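Gestwood HG-2 Hand-Held Gripper, Soft Goods Practice Pack

Product no. 3287
Supplied by Gestwood, Riihimäki
Document revision: July 2, 2021

Overview

The Soft Goods Practice Pack is a written set of working rules for teams that record garment handling with hand-held two-finger grippers. It covers site preparation, operator conduct, recording, and the release of finished sessions. The pack is sold as a licence for one site and includes the rule book, the session record forms and the checking sheets.

It was drafted by Matúš Malý and first issued in March for the Vitgate trials. The current revision adds a section on zipped garments and rewrites the rules on domestic rooms.

Scope

The rules apply to clothing and household textiles laid out on beds, tables and benches. They do not apply to wet textiles, to leather, or to any work where the gripper is mounted on a powered arm. For mounted work, order the Barnelby supplement, which has its own risk assessment form.

The pack is a code of practice. It does not replace machinery law or the employer's duties in the country of use, and holding a licence is no evidence of conformity with any published standard.

Working rules (extract)

4.1 The operator shall inspect both finger pads at the start of each session. A pad that has lifted at a corner, or that carries loose fibre across its face, shall be cleaned or changed before recording.

4.2 Pivot screws shall be checked by hand for play. If play is found, the gripper is withdrawn and the serial number entered on form B.

4.3 The garment shall be laid out with sleeves clear of the body. Zips may be open or closed, but the state shall be entered on the form and kept for the whole session.

4.4 Grip on hems, cuffs and trim is permitted. Grip on zip pulls is permitted only in sessions declared as fastening work.

4.5 Where knitwear is handled, closing force shall be brought on slowly. Loops caught in the pad texture are released by opening the fingers fully. Pulling the cloth free is not allowed.

4.6 Domestic rooms are to be recorded as found. Bedding and curtains may stay in place. Letters, screens showing personal data and photographs of people shall be removed or covered beforehand.

4.7 A second person may work within reach of the gripper if both parties have agreed who leads. Bare fingers shall be kept out of the space between the pads while the gripper is closing.

4.8 Continuous work shall not exceed 23 minutes. The operator then puts the tool down and changes hands or rests.

4.9 Failed grips are kept in the record. Deleting a failed attempt makes the session void.

Release of sessions

Each session is checked by someone other than the operator. The checker confirms the garment entry, the lighting entry and the consent entry, then samples the recording at the start, at the end and at two points between. A session with a missing consent entry is held back whatever its quality.

Batches are limited to 200 sessions. A batch with more than two void sessions is returned to the site with form D, and the site has to answer in writing before sending another.

Garment descriptions use the word list in Annex C. "Grey, knitted, hooded, zip front" is an acceptable entry. "Jumper" alone is refused, as is any entry giving only a brand name.

What is supplied

Rule book, spiral bound
Session record forms A to D, in pads
Checking sheets
Annex C word list, printed and as a text file
Wall card with rules 4.1 to 4.9

Grippers, pads and screws are ordered separately. Training at the customer's site is quoted on request. Licences are transferable within one company on written notice to the Riihimäki office.

Work to section 4

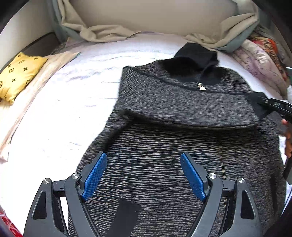
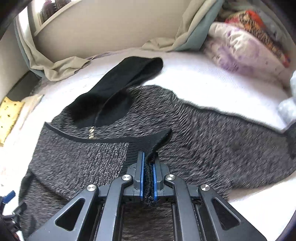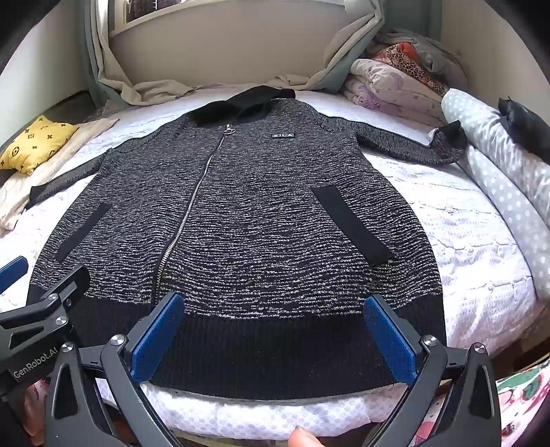 Grey knit garment with black trim on a bed, domestic room. First view: pads open above the cloth. Last view: pads at the ribbed hem, zip closed.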